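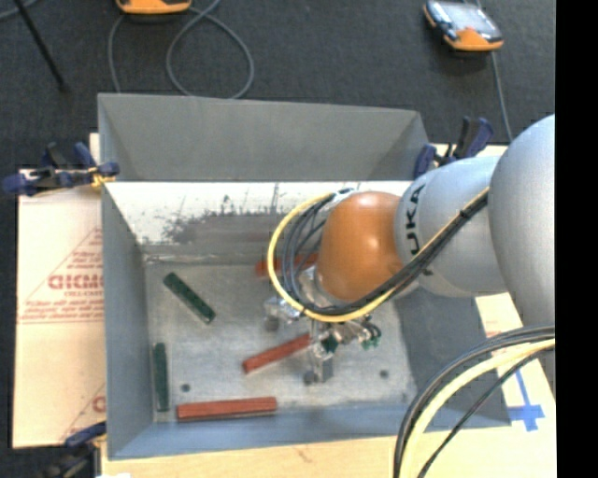 Glenys Wynne said at the door last month that she'd never once got through Leviticus and didn't see why she should start now, it's all mildew and goats. Read that out, near enough. She's given permission. Wait for laugh.

Then: fair enough Glenys. One verse tonight. Lev 23 v 22. If you only ever read one.

(Readers: Sowmya does Lev, Aled does Ruth. Check Aled has the right bit, it's chapter 2 not chapter 1.)

WHERE WE ARE IN THE BOOK
Ch 23 is the calendar. Sabbath, Passover, unleavened bread, firstfruits. Then the counting. 7 full sabbaths, then the day after, so 49 days and then the fiftieth. Feast of Weeks. Greek-speaking Jews called it Pentecost, which just means fiftieth. Don't get stuck here, did Pentecost last year.

So list of feasts, list of offerings, lambs, loaves, flour. And slap in the middle, v 22. Don't reap right up to the edges of your field. Don't gather the gleanings. Leave them for the poor and for the foreigner. I am the Lord your God.

Then straight back to trumpets.

What's it doing there? It's already been said, ch 19 v 9-10, nearly word for word. Could be a copying accident, some people think an editor stuck it in. I don't mind if so. Somebody thought harvest festival wasn't finished till that had been said.
PAUSE

WHAT IT ASKS
Edges. Also what drops. Also (Deut 24 v 19) the sheaf you forget, you don't go back for it. That last one is lovely - you can't do it on purpose. The rabbis noticed that. Can't plan to forget.

How big is an edge? Torah doesn't say. Mishnah, tractate Peah, says no fixed measure, then a bit further on says not less than a sixtieth. Very human that. Somebody had obviously asked.

Note the poor come and cut it themselves. Not handed over. Owner doesn't choose who gets it. Gwilym Edwards will bring up means testing in the questions, let him, but keep it short.

Also grapes - ch 19. Fallen grapes. Skip if after 8.

RUTH
Aled reads 2 v 2 to 9, then 14 to 17. Sit down while he reads.

- she's a Moabite. Book won't stop saying so. Ruth the Moabite, the Moabite woman, etc
- widow, foriegn, living with mother in law. Ticks every box in the law
- she still asks. v 2 "let me go", v 7 "please let me glean". She has the right and she asks anyway. Why? I think becuase having a right on paper and walking into a field full of men are two different things. See v 9, Boaz has to tell them to keep their hands off. And v 22, Naomi's worried about the same thing.
- Boaz goes past the law. v 16, pull some out of the bundles and leave it. No verse in Leviticus asks for that
- ends with an ephah of barley. Don't do the conversion, every commentary gives a different answer. A lot. Enough to carry home and surprise Naomi

Ruth is read in synagogue at the Feast of Weeks. One reason given is the harvest. Another is that Ruth takes on the Torah, and the feast came to mark the giving of it at Sinai. Both fine. And the last word of the book is David.

ACTS - two mins max
Same feast. 3000 baptised, Acts 2 v 41. End of that chapter, selling stuff, anyone who had need. By ch 6 there's a row about widows left out of the daily distribution, Greek-speaking ones. So same people Lev 23 had in mind, more or less, and they got it wrong within a few pages and had to fix it. Take heart / don't take too much heart.

US
Nobody here farms except the Pughs. So what's an edge?
Money obviously. The Wider appeal in April made £315, thank you, say it properly and look up. But money's the easy one to talk about.
Time. A diary cut right up to the corners. Mine is. (own example - Ayanda ringing when I was doing the accounts and me letting it ring. Keep it brief, she'll be in the second row. ASK HER FIRST)
The hall? We let it by the hour, every hour. Just leave that one hanging.

Not telling anyone what to do here. Question for tables: where in your week is there something left that somebody else could come and take without asking you?

Ten mins on tables. Then feed back, then tea. Sowmya to close with Ps 67, "the land has yielded its harvest" - NB some versions say "has yielded its increase", either will do.

Handouts on the piano. Bring the box back this time.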